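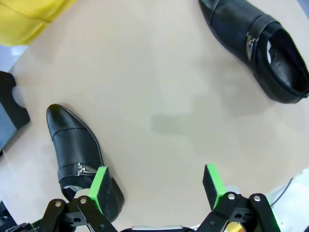

Black leather dress shoes with perforated uppers and a metal detail at the side.

The glue line: how cemented shoes are built, and why they come apart

Most leather dress shoes sold today have no stitching between the upper and the sole. The joint is a film of adhesive, applied to both faces, dried, reactivated with heat and closed in a press. The trade calls this cemented construction. It is light, quick and cheap to tool, and when it is done well it will outlast the heel.

Margit Vörös has run the bonding section at Hegyi, a mid-size contract factory outside Davport, for long enough to have worked with three generations of adhesive. When a pair comes back with the sole open at the toe, her first question concerns the roughing.

Roughing is the step in which the lasted margin, the strip of upper folded under the insole, is abraded to remove the finish. Finished leather carries a thin coat of pigment and resin. Adhesive bonds to that coat readily, but the coat is only weakly attached to the fibers beneath. If it stays on, the joint fails inside the finish, and the sole comes away with a colored skin stuck to it. Taking off too much is also a fault. Once the wheel cuts through the grain layer, the margin loses strength and can tear at the feather edge, where the upper turns under.

The shop sheet at Hegyi allows a roughing line no more than 1 millimeter below the finished sole edge. Above that, bare leather shows. Below it, a gap opens when the shoe flexes.
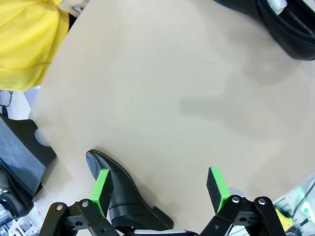 Cement goes on in two coats for absorbent leathers and one for synthetics. The first coat on leather is thinned, so that it sinks into the fiber and leaves something for the second to hold. Each coat must dry fully. Trapped solvent is the usual cause of bubbles in the film, and a bubbled film peels at a fraction of its rated strength. Water-based systems bring their own problem in winter: in February the section runs its drying tunnel slower, as cold leather coming in from the store holds the film back.

Activation follows. The dried film is warmed under a lamp until it turns tacky, and the two parts are brought together at once. Positioning is done by hand, toe first, then heel, then waist. The press closes for 5 seconds. Longer dwell adds little, Vörös says, and on thin soles it leaves a mark.

Testing is where factories differ most. Zsolt Bozsik, who manages the laboratory at Purkik, a materials supplier, prefers a peel test on strips cut from the finished shoe, pulled apart at a steady rate while the load is recorded. The force matters, but he reads the torn faces first. Fiber on the adhesive means the leather gave way before the bond. A clean, shiny film means the surface was badly prepared, whatever the number says.

"A high reading with a clean face is a shoe that will come back," he says. "It just hasn't been wet yet."

Purkik pulls 3 strips per shoe, at the toe, the joint and the waist. The joint, under the ball of the foot, bends most in wear, but the toe produces more returns. The curve there is tight, the margin is pleated, and the valleys between pleats are hard to reach with a wheel. Bustau, which makes finishing machinery, sells a narrow brush head for that area. Hegyi bought one and still goes over the toe by hand.

For the owner of an opened shoe, the repair follows the same order. The old film is scraped back on both faces, the leather is roughened again, and fresh cement is applied and left to dry before closing. Household superglue sets hard and cracks at the first flex, and it leaves a residue that a cobbler then has to grind off, along with some of the margin. A shoe can usually take two such repairs before there is too little margin left to bond.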